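Working Near the Arms: Questions We Keep Getting

Rules for the Zesura picking benches, kept by Malathi Reddy. If a rule looks pointless to you, write to me and say which one. I have dropped two that way.
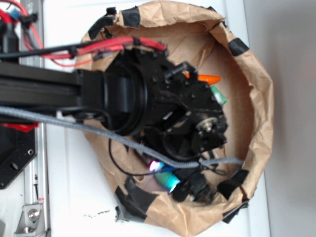
Who do these rules apply to?

Anyone who puts a hand, a part or a coffee cup inside the taped floor line. That includes managers and people on a tour.

The arm is small. Do I really need to stop it before I reach in?

Yes. I have heard "it's only a little one" from people with engineering degrees. A small arm has screws, bracket edges and a closing finger, and it doesn't know the difference between your thumb and a part. Press stop, wait for the light to go solid, then reach.

The vendor says it is "collaborative." Doesn't that cover us?

It's a word on a brochure. Ask what was tested, with which gripper, at what speed and with what in the fingers. When I asked Prandov those four questions, I got an answer to one of them. Until we have our own numbers for a given bench, it gets treated as an ordinary machine.

What about the software limits?

Use them, and don't lean on them. The speed cap on the benches is 127 millimeters per second during setup. I've found it switched off twice, both times by someone who meant to switch it back on after lunch.

Who checks the cables?

Whoever starts the shift. Run the arm through its full reach at setup speed and watch every loop. A cable that hangs into the bin is a snag waiting for a bad day, and a cable that rubs the rim will wear through sooner or later. Note it in the log even if you think it's fine. "Looked okay" is not a log entry – write which cable and where.

Can I use homemade bins?

Yes, with limits. Cardboard and paper liners are cheap and kind to the parts. Tape the liner down all the way around and replace any tape that has started to lift. Don't patch over old tape. Keep the table clear of crumbs and scraps around the bin, too.

Are there parts that can't go in?

Nothing with a loose battery, nothing sharp, nothing that rolls out of the bin on its own. Light-up items are allowed if the battery door is screwed shut. Check it yourself, whatever the packaging claims.

We passed the Koltthorpe audit. Isn't that enough?

The audit looked at paperwork. Form 202 was complete and every box had initials in it. I was glad, and I also know some of those boxes were filled in at the end of the month. An audit tells you the forms exist.

How many picks without a problem before we can relax a rule?

People like to quote the run of 565 clean picks on the Escobar bench. Fine, but 123 of those were the same part in the same spot. I'd want mixed parts, different operators and at least one shift where somebody is tired. Even then I would relax one rule at a time and watch.

Who can restart after a stop?

The person who pressed it. If they've gone home, the shift lead can restart after walking the bench and signing the log. No restarting from the other room over the camera feed.

When do the rules get reviewed?

Next in December. Send complaints before then, with the rule number and what happened.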